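Storing and reusing campaign yard signs

Corrugated plastic signs last three or four election cycles if they go into storage clean and flat. Most of the ones that get thrown out were ruined in a garage, not on a lawn.

Pull the signs within a week of the vote. Grip the wire stake at the crossbar and lift straight up. Twisting opens the flutes at the bottom of the panel, and a stake will not hold in an opened flute again.

Washing

Mix a squirt of dish soap into a bucket of lukewarm water. Wipe with a soft cloth along the direction of the flutes. Do not use acetone or paint thinner, which lift screen-printed ink. For road film, leave the soapy water on for five minutes before wiping. Stand the panels on edge to drain, flutes vertical - water trapped inside turns green by spring.
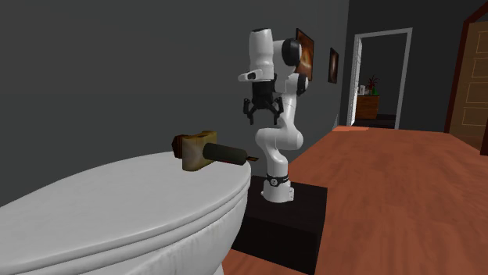

Drying takes a full day indoors. Check by tapping the lower edge on newspaper. If it leaves spots, wait another day.

Stacking

Lay panels flat with printed faces together and a sheet of plain paper between them. Keep each stack to 84 panels or fewer. The county race for Tamara Pop put 165 in one pile over a summer, and the bottom rows came out with crushed flutes. Keep stacks away from water heaters and attic roofs.

Stakes

Bundle wire stakes in tens, all facing the same way, with a strip of old bicycle tube at each end. Bent legs can be straightened in a bench vise. Wipe off rust with steel wool and a little machine oil, then wipe the oil off before the stakes touch a panel.

Covering an old date or office

Cut outdoor vinyl a half inch larger than the line to be covered on all sides. Round the corners with scissors. Apply at room temperature and press from the center out with a plastic card. Rosario Gatti's school board signs were patched this way in September, 102 of them, with Lustow white vinyl. Check the "paid for by" line before reuse - if the committee name has changed, that line needs a patch too.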